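Speaker notes: Sharing a laundry room without the arguments
Hendelby tenants' evening, November 2021

Slot is 20 minutes plus questions. Handout goes on chairs beforehand. Leave the title up while people sit down.

Opening

Thank them for coming. Say who the talk is for: people who share washers with other households, or who do laundry for a team, a club or a big family. If you have your own machine and live alone you can still use the second half.

Start with the Huvusero building. It has 60 apartments and one laundry room in the basement. In August we asked every household to write down what annoyed them most. Price was low on the list. The top complaint was finished loads left sitting in the drum. Second was other people's clothes on top of the machines. Pause there, let people nod. Ask for a show of hands on who has moved a stranger's laundry. Most will have.

Baskets

This is the main point of the first half, so go slowly.

One basket per load, and the basket stays with the load. It comes down full, it waits on the floor in front of the washer while the machine runs, and it goes back up full. If your basket is there, the next person has somewhere clean to put your things. If it isn't, they end up on a machine lid or a folding table that somebody else needs.

Size matters more than looks. The basket should hold what the drum holds and no more. People buy the tall hampers because they look like good value, then carry down two loads in one trip and tie up two washers. A low rectangular basket with handles at the short ends is easier on the stairs. Holes in the sides help, especially if things sit overnight. Put your apartment number on the bottom in marker.

Reds, blues and white trim 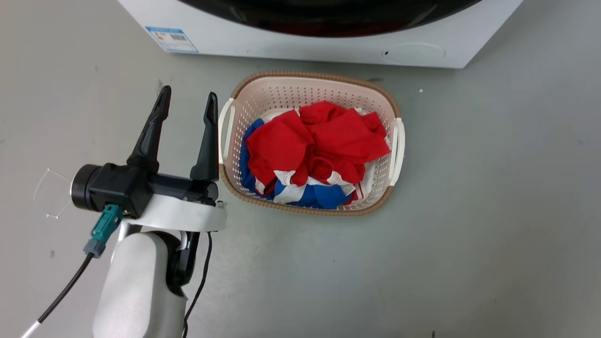 Sports clothes come up at every one of these talks. The usual mistake is treating a jersey as one color. A red top with white piping has two colors that need looking after, and the white is the one that shows the damage. Wash new reds alone the first couple of times. After that, reds with reds and blues with blues, cold water, inside out, zippers closed.

No fabric softener on anything stretchy or made to carry sweat away. It coats the fibers and the smell stays in. Half the normal detergent is enough for most kits. Mention the Krūmiņa club here — they wash kit for 8 junior teams and went to half doses two seasons ago. Their detergent bill dropped to 110 for the season, and the parents stopped complaining about stiff collars.

If color has already run, keep the item out of the dryer. Heat sets it. Wash again right away while it's still damp, by itself.

Check pockets. Mouth guards, coins, tape. Tape is the worst one, it winds itself into the drawstrings.

Looking after the washer

Short section. Three minutes at most.

Wipe the door seal after the last load of the day and leave the door ajar. Clean the filter once a month. On most front loaders it's behind a small cover low on the front, and you want a shallow tray and a towel before you open it. In a shared building this should be one person's job with a date written on the wall. Sweep the floor in front too. Grit gets picked up by whatever falls out of the basket.

Booking

Show the Karnex sheet. Paper, one line per slot, name and apartment. Slots are two hours, which covers a normal wash with time to unload. Huvusero logged 2093 slots in the first year and more people used the early mornings once they could see those were free. An app is fine if everyone will use it. In our experience a few won't, and then you have two systems.

Grace period is ten minutes. After that the next person may move the load into the owner's basket — back to baskets, make the link out loud.

Questions

Likely ones: drying racks in hallways (check the lease), who pays for a broken door, wool. For wool, point to page two of the handout.

Collect the spare handouts at the end. The room has to be cleared by nine.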